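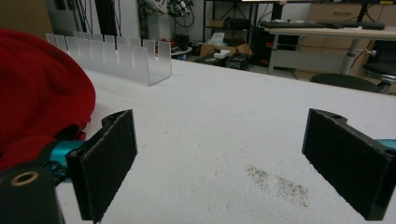 Hanna Michalski wrote that dry specks should never meet a damp cloth first, and her comment on the August draft of this section has been adopted. Step 2 now comes before any moisture is applied.

4.3 Clearing granular debris from a white tabletop

Applies to: Truseseck white work surfaces, matte finish.

Caution: Do not blow debris off the surface. Fine particles settle in the slots of a divider rack and are slow to remove.

1. Locate the full extent of the debris. Dark specks on a matte white top tend to lie in a smear, with thin edges that are easy to miss. Check 20 cm past the last visible speck.

2. Fold a dry red cloth into a pad with no loose corners. A crumpled cloth drags particles outward. Work from the thin edges toward the densest part.

Note: Slotted acrylic racks may stay on the table if they stand clear of the debris. Lift a rack to move it. Do not slide it.

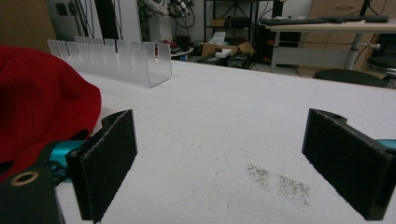
3. Collect the gathered debris on a card and empty it into a lidded bin.

4. Dampen a second cloth with 95 ml of water and wipe the area in straight passes. Do not use the cloth from step 2.

5. Leave the surface to dry before putting anything back on it.

Note: Faint marks that remain after step 5 may be treated once with Hiltley surface cleaner, diluted 1:200. Do not use it on acrylic.

6. Shake out the dry cloth away from the table and store it flat. For washing instructions, see 4.5.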